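The Jadomska Hall Pass Set

I run a small shop that makes things for school offices, and the hall pass set is the one I get the most email about. So I figured I'd put everything on one page and let you decide if it suits your building.

I used to work a front desk at a middle school, and our passes were whatever we could find. A ruler. A laminated card that went through the wash. One teacher used a dinner plate! Kids lost them, traded them, and walked around with last year's color, and half my morning went to calling classrooms to ask who was supposed to be where.

What's in the set

You get 16 rigid passes on breakaway lanyards, in your choice of two school colors, plus 8 wall hooks and a sign-out pad with 200 sheets. Each pass has a big room number on both sides (you send me the list when you order) and a line for the destination. The destination line takes dry-erase marker, and it wipes off with a tissue.

The pad is my favorite part. I kept going back and forth on the columns and ended up with name, time out, time back, and where to. That's it. The older version had a "reason" box, and teachers told me it just got filled with doodles, so out it went. 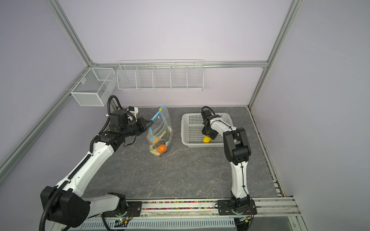
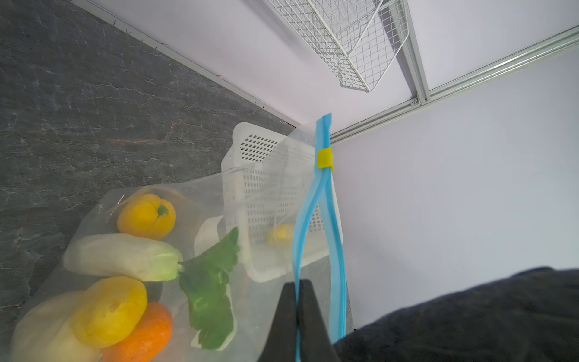
Picking a version

Soser is the plain one, with square corners and flat color. It's what most high schools order.

Kaston is bigger and has rounded corners. I'd go with this one for elementary – it's harder to stuff in a pocket and forget about.

Jemal is the late-arrival and early-dismissal add-on. It's a paper pad, 300 slips, two-part, so the office keeps a copy and the student carries the other one to class. It works fine by itself if you already have passes you like.

Cleaning and wear

Wipe the passes down with whatever you use on desks. Please skip the dishwasher, I've tried it and the numbers fade. Lanyards can go in the wash on cold. If a clip breaks in the first school year, email me and I'll mail you a new one, no form to fill out.

Ordering

I take school purchase orders and regular cards. August is my crazy month, so if you want passes on the hooks for the first day, get your room list to me in June or early July. Orders that come in on a Saturday get looked at the next school day – I do try to have a weekend! Replacement passes are sold one at a time, and I keep your room list on file so the new one will match the rest.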